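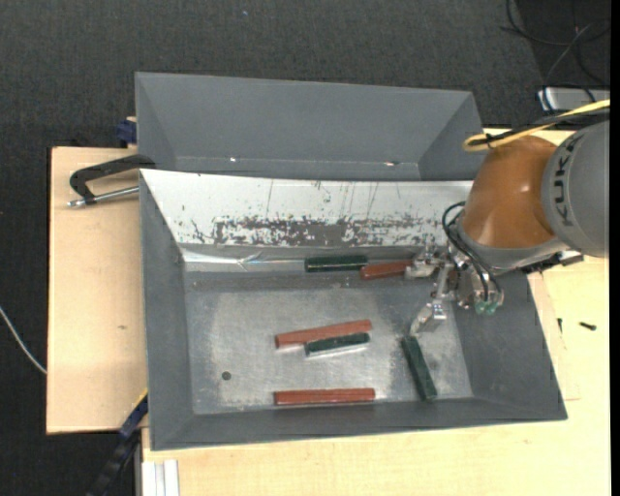
Right, I promised a few of you I'd write up the open day at Gretari, so I've made a pot of tea and I'm going to do it properly, in far too many posts. Bear with me!

For anyone who missed my earlier rambling: Gretari is the small automation workshop out past the ring road in Flellville. They open the doors to the public once a year, and this was my first time going, after saying "ooh, must do that" every single October.

I went with my sister-in-law, who was promised cake and did get cake (lemon, very good, a pound a slice in an honesty tin). Parking was free but tight. If you've got a wide car, use the field.

You sign in, you get a sticker with your name on, and then you're let loose. I'd expected to be herded round behind a rope, but it was much more like wandering through somebody's very large garage, with people at each bench happy to chat for as long as you liked.

The bench I spent longest at was the bin picking one. A KUKA arm, a grey bin with sloping sides, and some blocks in it, reddish-brown ones and dark green ones, lying every which way. The job is to get the blocks out. You'd think that was the easy bit of robotics, wouldn't you? I certainly did.

Yabsira Mamo was looking after that bench and she was a joy. She must have given the same talk all day long and she still lit up when a little lad asked her whether the robot ever gets fed up. (She said no, but she does.)

What she explained, and I hope I've got this right, is that a block lying flat on its own is simple enough. It's the ones resting against each other that cause the bother, or one that's propped up on a slant near the side, where the gripper has hardly any room to get its fingers round without knocking the wall.

So a lot of the cleverness goes into choosing which block to have a go at first. She asked the children to pick, and then asked them why, and I can tell you the grown-ups at the back were all pointing as well. My sister-in-law and I disagreed completely.

I did ask why the bin looked so knocked about, and she laughed and said it's had a hard life. The one they're using has done 2,000 picks since the summer, and metal fingers scraping about in a metal bin will leave their mark. I found that rather cheering. It looked used, like a good baking tin.

Also cheering -- the clamps! Ordinary workshop clamps, the sort my dad had hanging up in the shed, holding a board to the table. I'd pictured everything in white plastic with glowing lights, and there it was on a wooden table.

Someone asked about speed. Yabsira said she's far more interested in whether it gets the awkward ones, and that the people who come to her with a real job to do usually feel the same once they've had a machine stop in the middle of a night shift.

The planning software is their own and it's called Oprea. She had it up on a laptop and showed us the grips it was weighing up, little coloured lines all over the place. I followed perhaps a third of it, but she never once made me feel daft for asking.

Upstairs there was a talk on a warehouse project called Clevum, which I only caught the end of because of the aforementioned cake. If anybody here sat through the whole thing, do please tell me how it started, I came in at a slide about pallets and never quite recovered.

They had 550 visitors last year, according to the chap on the door, and it felt busier than that to me, though he said the first 2 hours are always the worst. Go after lunch if you can. It had thinned out nicely by the time we left at 4.

Several of you have asked if it's suitable for little ones. I'd say yes, if they can be trusted to keep their hands behind the yellow tape. There's a ramp at the side door and a loo on the ground floor, but the upstairs talks are stairs only, so do ring ahead if that matters to you.

The next thing they're putting on is an evening for school leavers, November 2018, date still to be settled -- I'll post it when I hear. My niece has already said she's going, and she wants to know if there'll be lemon cake.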